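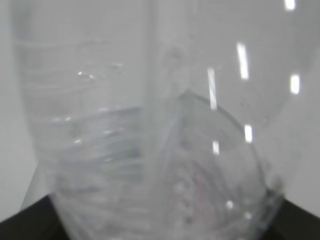
3 min read

Section 6. Wrist cameras and the pouring check

Applies to the Fallow two-arm pouring cell at Drarnmont. Last revised 30 Jul 2021 by Didier Collet.

Do this section after the arms have been homed (section 4) and the grippers calibrated (section 5). Repeat it whenever a wrist camera or its bracket has been taken off, and after any change of cup supplier. The left arm holds the cup and the right arm holds the bottle.

6.1 Before you start

1. Put the cell in Hold and wait for both arms to stop.
2. Wipe each wrist lens with a dry lens cloth. Do not use the bench spray, which leaves a film.
3. Check both screws on each camera bracket. Finger-tight plus a quarter turn is enough.
4. Move each wrist through its full turn by hand and watch the cables. They should hang in loose loops and never pull straight.

CAUTION: Do not put your hand between the grippers while the cell is in Hold. The fingers keep their clamping force. Use Release if you have to get in there.

6.2 Exposure

5. Open Mesach on the cell computer and choose Cameras, then Wrist Left.
6. Turn off automatic exposure and enter 1,840 in the exposure box. Do the same for Wrist Right.
7. Leave gain at 38 on both.

Clear plastic throws back the overhead lights, and a few bright spots on the bottle are normal. If they run together into one white area, lower the exposure in small steps until they separate.

6.3 Checking the level in the cup
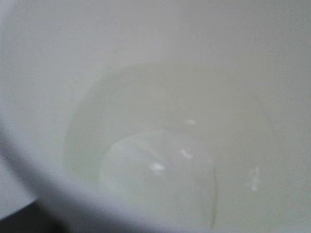 The level reading depends on the camera finding where the liquid stops and the wall starts. With plain water in a white container there isn't much to go on – the pool comes up only slightly darker and greener than the wall, with a soft edge. Small white specks like the four over the water should be ignored by the software. If the level jumps about while the arm is still, set the speck filter to Medium and try again.

8. Pour a little water into a cup by hand, well away from the cell, and load it in the left gripper.
9. Choose Level, then Live. Wait for the number to settle.
10. Tilt the wrist a few degrees each way from the pendant. The drawn line should follow the water. If it sticks to the rim, go back to step 6.

Note: A full 500 ml bottle is too heavy for the tilt speeds in this section. Keep it under half full until you have done section 7.

6.4 Empty reference 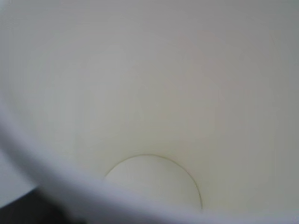 Mesach compares every level reading with a stored reference of an empty cup, and a poor reference spoils everything after it. Take it with a new cup, never one that has been tipped out. The software looks for the dark seam where the floor meets the side. It doesn't need the whole ring, and an arc as clean as this one will do even though the near rim covers the rest. Dirt or a crease in the wall means another cup.

11. Load the cup and choose Reference, then Capture.
12. Check that the green overlay lies on the seam. Drag it if it is slightly off.
13. Save. The reference gets a number, for instance 3,154. Write it in the cell log with your initials.

6.5 Dry run

14. Load an empty bottle, cap off, in the right gripper and an empty cup in the left.
15. Set speed to Slow and run Pour Dry. Keep a hand on the stop button throughout.

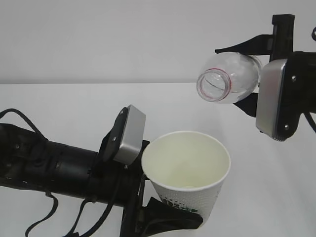 16. Pause at the end of the approach and look at the gap between the two grippers from the side. If you can't get two fingers' width in the gap gauge, raise the right arm from the pendant and save the new approach point.
17. Resume, let the arms return to their start positions, then run it twice more.
18. If all three runs finish without an alarm, go on to section 7.

A Tsao controller that stops with "wrist limit" during step 15 usually has the old May settings loaded. Reload the current file and home both arms again. For anything else, ask Po-yen Tse before changing the limits.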